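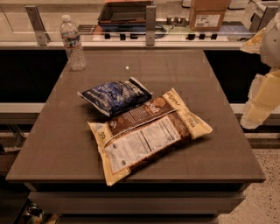
Figura 4. Mesa da copa de Brodby: dois pacotes de snacks e uma garrafa de água.

4.2 A mesa como despensa provisória

Das 294 superfícies inventariadas nos três edifícios, a mesa de copa foi a que mais resistiu à nossa tipologia. Em teoria serve para comer. Na prática, serve para deixar coisas que alguém tenciona comer, categoria que Ginting e Saragih designam por «intenção alimentar diferida» e que os entrevistados preferem designar por «isso é meu».

A Figura 4 ilustra o arranjo a que chamamos par encostado: dois pacotes juntos perto do centro do tampo, um ligeiramente sobre o outro, com a bebida afastada, junto ao bordo de trás. O pacote maior tem o verso para cima e oferece ao visitante a tabela nutricional, leitura que, segundo os diários de Flernden, ninguém procura antes das quatro da tarde. O azul-escuro, de batatas fritas, está amarrotado, mas conserva algum volume. Não classificámos os pacotes como abertos ou fechados a partir de imagens; a tentativa anterior custou-nos 13 reuniões e uma amizade.

O par encostado surge em cerca de 938 dos 3.571 registos. A garrafa à parte é menos regular e, em Skundham, quase não ocorre, talvez porque as mesas são ali demasiado pequenas para que alguma coisa fique à parte. Voltamos às dimensões do tampo na secção 4.3.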